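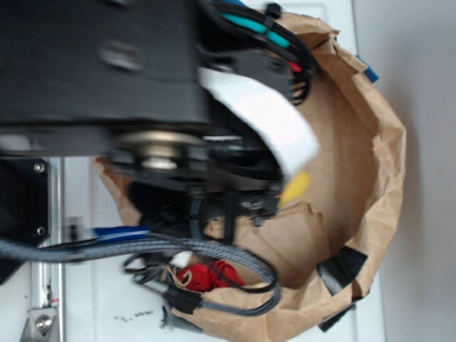

Visit Report: Open Day at the Stirkolwood Film and Television Archive

March 2019

Members of the Skutamance Screen Heritage Society attended the spring open day at Stirkolwood, where the personal papers of the late actress and producer Delphine Tran are now held. The party was received at the main entrance by the head of collections and divided into two groups for the tour.

The Tran collection consists of 734 items, among them shooting scripts, contracts, letters and costume sketches. Visitors were shown her marked copy of the script for "Kyriakidis," the courtroom drama that brought her to wide notice, with several pages of dialogue rewritten in pencil. A later contract with Trultulo Pictures was also on view. It granted her a share of the box office in place of a higher salary, an arrangement to which the archive credits much of her later fortune.

The second part of the tour covered the paper store and the reading room. Staff explained that letters naming living persons remain closed, and that requests to see them are reviewed twice a year. The reading room seats four and must be booked in advance.

A screening of two early television plays followed in the main hall, which holds up to 320 people. The sound on the first was poor in places, and the archive is seeking a better copy. Questions afterward dealt mainly with copyright and the fate of the missing third play.

The Society thanks the staff of Stirkolwood for their courtesy. The full catalog of the collection is due to open to the public in September.

12 shares | 3 comments
Contact | © 2019 Skutamance Screen Heritage Society | Back to top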